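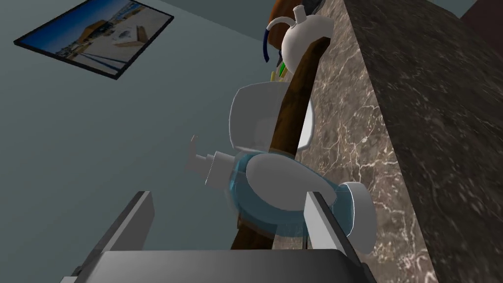

Home | Meetings | Projects | Tool Library | Join | Contact

Vestcombe Shared Workshop – Arm Build Group
Minutes of the June meeting
Posted by Bheki Magagula, June

Print this page | E-mail this page

Meeting opened 7:10 p.m. in the back bay. Bheki Magagula in the chair and taking notes, so please forgive the spelling. Good turnout, including two people from the clock repair table who stayed the whole time and asked great questions!

1. Last meeting's minutes
Accepted with one fix. The wrist bearing was pressed in with the arbor press, not the vise.

2. The simulator
This took up most of the evening and deserved it. The kitchen setup is now loading on the workshop computer, with a marble counter, a white pitcher, a cup and a soap dispenser bottle for the gripper to go after. We can try a grab, mess it up, reset and try again before the next person has finished their coffee. Everyone wanted a turn.

We agreed that Gulodard (our name for the grasp planner) will be run against the same set of starting positions each time, so that results from different evenings can be compared. First full batch was 100 tries at the soap dispenser bottle, with 37 good lifts. The batch after the approach angle was changed gave almost 60 percent by the chair's reckoning, but the log was overwritten and the group would not let that go in as a result. Fair enough. It will be run again.

Long discussion on what counts as a good lift. Settled on: clear of the counter and held for a count of five. Dragging does not count, even when it looks really nice.

Rounded things are still the hard ones. The fingers are flat plates and a curved bottle wants to roll out as they close. Suggestions from the floor were a shallow V cut in the finger faces, rubber strips, and closing more slowly over the last bit of travel. The slow close costs nothing, so that gets tried first. The V cut is a lovely idea and a sketch is already on the whiteboard – please don't wipe it.

3. Gripper model
The finger shape in the simulator was compared with the printed parts on the bench. The palm housing is close enough. The finger tips need a look, as the second print came out a little short and whoever measures it should update the drawing too. 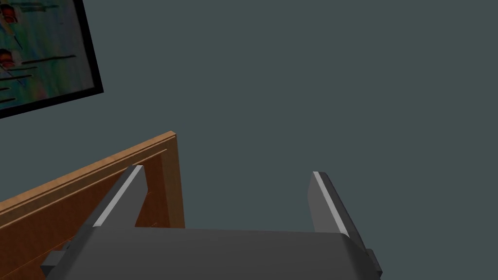 There was also the matter of the open position. Several people felt we are opening wider than we need to on every approach and then bumping whatever stands next door. Agreed to add an opening setting per object. The cup and the bottle will get theirs first, and the pitcher can wait until we decide whether we are going for the body or the lid.

4. The real arm
Base is bolted down at last. Shoulder and elbow move under power and it was a thrill to watch, even with the elbow buzzing. The buzz goes away with the cover off, so the cover is rubbing somewhere. Wrist is waiting on the Vavora motor driver. It has shipped, according to the tracking page.

Cable run: the loop at the elbow is too tight at full bend. Will be redone with 18 inches of slack and a proper clip. Emergency stop button moves to the left side of the bench where a person can reach it from the stool.

5. Money
Balance is 779 dollars before the motor driver is paid for. The Sibiya power supply was put to a show of hands and approved. Rubber strip to come out of the scrap drawer if there is any.

6. To do
Rerun the changed-angle batch and SAVE THE LOG – Bheki
Slow close setting – simulator crew
Opening setting for cup and bottle – simulator crew
Measure second finger print, fix drawing – open, names to Bheki please
Elbow cover and cable loop – bench crew
Move stop button – bench crew, before the arm is powered again

7. Other business
The clock table asked if they may borrow the small calipers between meetings. Yes, with a note on the pegboard.
Somebody left a very good thermos.

Next meeting same time, back bay. Come a little early if you want to drive the simulator, as the seat fills up fast.

Closed 9:05 p.m.

Print this page | E-mail this page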